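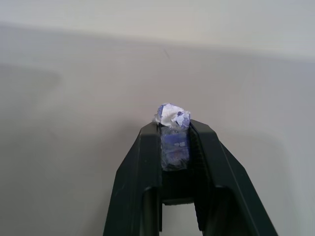 Words by Glenys Harker

I have wanted a proper crank sharpener ever since primary school, where there was one screwed to the windowsill and you had to ask to use it. It took me until this spring to buy one, and now I can't walk past it without giving something a quick turn. It's the Lunano desk sharpener, the long point one, in the dull red. I've had it since March and I think I know it well enough to write about it.

First, what I use it for, so you can judge whether any of this matters to you. I draw most evenings, mainly trees and old farm buildings, in graphite with a bit of coloured pencil on top. I get through a lot of soft pencils and soft pencils go blunt if you so much as look at them. Before this I was using a little brass wedge sharpener (fine, but it gives a short stubby point) and a craft knife when I wanted something longer. I like the knife! I still use the knife for charcoal. But stopping every ten minutes to whittle is a good way to lose the thread of a drawing.

The Lunano weighs 525 grams, which sounds like nothing, and with the rubber feet it stays put on a wooden table for anything up to a 2B. Harder pencils need a bit more push and then it does creep towards you. There's a clamp in the box for exactly that. I left the clamp off for a month out of pure laziness and then fitted it one night and felt very silly, it's so much better. If your table edge is thicker than a good hardback you may struggle, as the jaw doesn't open very wide. Mine only just goes on.

It works like most of them do. You pull the front plate out until it clicks, squeeze the two tabs together, feed the pencil in, let go, and turn the handle. The plate pulls the pencil in by itself as you crank. When the handle suddenly goes light and spins freely, it's done. That moment is lovely. I know how that sounds, but try one.

And the point! Long, slightly curved in at the sides, with a good stretch of bare lead. On an HB it's like a needle. On a 4B it's still very sharp and, to my surprise, it holds, where I'd expected it to snap the second I leaned on it. I did an entire hedgerow last week on two sharpenings. For anyone who shades with the side of the lead it's a treat, you get a much broader patch of tone than a wedge sharpener can give you.

There is a dial on the back with five settings, from blunt to long. Four and five I use constantly. Three is about right for handwriting. One and two I can't see the use of, except perhaps for small children, and for them I'd be more bothered about the handle, which has a metal edge where it joins the body and could do with smoothing off.

Now, coloured pencils. This is where people get nervous, and fairly, they cost a fortune. I tried it on my cheap ones first, a tin of student pencils from the Lindon range, and on setting five it broke three out of the first six. Setting three, no trouble at all. So I moved my good ones over on three and they've been fine ever since, with one exception, a white that I think had been dropped and was already broken inside. Waxy pencils do leave a film on the blade. Every couple of weeks I run an ordinary graphite pencil through to clear it, a tip I found on the Surkwood sketching forum, and it does seem to do the job. 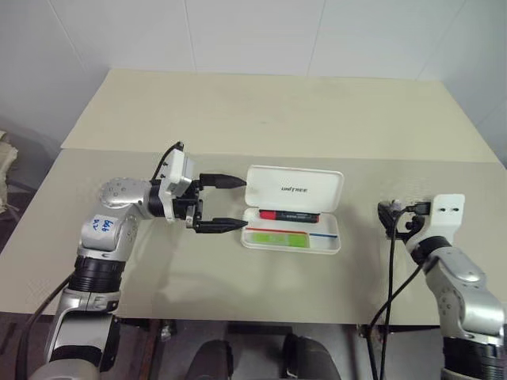

The tabs leave marks, by the way. Small bite marks in the paint, four of them, in a ring. If you're the sort of person who keeps pencils looking nice this will drive you up the wall. I'm not, mine all look as though the dog has had them, but I did wince the first time I saw it on a new one. Some people wrap a strip of paper round the barrel first. I tried that and it slipped, so I've given up and decided I like the marks.

It's also greedy. A crank sharpener takes what it wants, and if you're only after a little touch-up it will still have a decent shaving off. You soon learn to stop early - two or three turns and out - but that takes some getting used to, and I lost a fair bit of a favourite 6B while I was learning. Once a pencil gets shorter than my little finger the plate can't grip it, and back I go to the brass one.

The shavings drawer is clear plastic, pulls out from the front and is a good size. It doesn't catch on anything. What it doesn't do is stay shut if you pick the whole thing up by the handle, and I have hoovered graphite dust out of a cream rug, so please learn from me there. It stands 134 mm tall, if you're planning to keep it on a shelf, but remember the handle swings out at the back and needs room of its own.

Noise: a sort of soft grinding, like a pepper mill. I use it late in the evening with someone asleep next door and have had no complaints. I did borrow an electric one for a while, a Baptiste, and it was quicker, but it howled, and it chewed up a pencil before I'd even noticed it was in. With the crank you can feel everything through your hand. You feel when the lead is off centre, you feel when the wood is poor, and you can stop.

Spare blades are sold separately and come as a whole unit that twists out. I haven't needed one yet. I did take the old one out to have a look and it went back in easily enough, though the instructions are one tiny drawing with an arrow that could mean anything. Turn it towards the handle and it comes free.

Would I buy it again? Yes, tomorrow. I'd get the clamp on from day one and I'd start every coloured pencil on three. I'd also skip the matching pencil pot they try to sell you with it, as it's too light and falls over once you've got more than a dozen in.

Mine is the red but it comes in a dark blue as well, and I've seen a cream one that I slightly wish I'd waited for. I'll add a note at the bottom when the blade finally goes.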